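Health Behavior 13: Sleep and the Short Night
Handout for Unit 4
Instructor: Nuria Mersha
Lab sections: Margit Juhász
Revised March 2022

Bring this to lecture. It will not be posted a second time, and the one taped to the Kelemen Hall bulletin board is last year's, with last year's mistakes.

Where we left off

Unit 3 ended with the two systems that decide when you feel sleepy. The first is sleep pressure, which builds the longer you are awake and drains while you sleep. The second is the body clock, which runs on close to a 24-hour cycle and takes most of its cues from light. When the two agree, you fall asleep and think nothing of it. When they disagree, you get a second wind at 11 p.m. and reorganize your sock drawer.

You should be able to sketch both curves from memory. Label the axes. Every year I get lovely hills with no labels, and I have to grade them as landscapes.

Caffeine

Caffeine blocks the receptors that adenosine would otherwise use to tell you that you are tired. The adenosine keeps piling up behind the door. This is why the afternoon after a heroic morning of coffee can feel like being hit by a mattress.

The half-life in a healthy adult is often given as five hours, but it varies a lot from person to person. Smoking shortens it. Pregnancy and some birth control pills lengthen it. For class problems, use five. Work this one before section: a student drinks a cup with 200 mg of caffeine at 4 p.m. How much is left at 9 p.m.? How much at 2 a.m.? If you get 100 and 50, you are ready for the quiz. If you get zero, you have described the student's hopes.

Naps

A short nap takes the edge off sleep pressure. A long one late in the day can spend the pressure you were saving for bedtime. Waking from deep sleep also brings on sleep inertia, the thick-headed stretch in which people put the cereal in the refrigerator. Keep naps short and early if you have trouble at night. If you don't have trouble at night, nap as you please and try not to mention it to the rest of us.

Alcohol

It helps people fall asleep and then makes a mess of the second half of the night. Expect more waking, and less REM sleep early on. Students always ask about one glass. The effect depends on dose and timing, so one glass with dinner is a different matter from three at midnight. You knew that before you asked.

Light and the evening

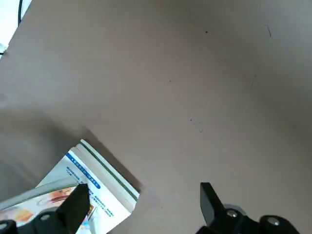
Light reaching the eye in the evening can push the body clock later, and morning light tends to pull it earlier. Brightness matters, and so does how long you sit in it. An ordinary room is dim next to daylight, even when it seems bright to you, because your eyes adjust and don't report back. They also smooth over how uneven the light is. Look at the tabletop in the photo, which is one beige surface and still manages to go from warm and fairly bright in the middle to a dull gray down the left side, with a patch beyond its edge so washed out it is nearly white. Put a light meter down in two spots on a desk like yours and you may get two quite different numbers. Margit will have you do this in section with the Gronix meters, which read up to 2,000 lux and eat batteries like popcorn.

Record each reading at eye height as well as desk height. Most groups forget eye height. Your desk does not have a body clock.

Sleep diary assignment

Keep the Plurnell diary form for two weeks. Fill it in each morning, before your phone has had a chance to tell you how you slept. Record bedtime, your best guess at when you fell asleep, wakings, final wake time, caffeine, naps and alcohol. Guesses are fine. Identical guesses for every night are not, and I have seen all of them.

Sleep efficiency = time asleep divided by time in bed, times 100.

The diary is worth 50 points. I grade completeness and the arithmetic, never how well you slept. If something in it worries you, such as loud snoring with gasping or sleepiness while driving, take it to the health center and not to me.

Reading: Vamunness packet, chapters 6 and 7. Skip the box on counting sheep.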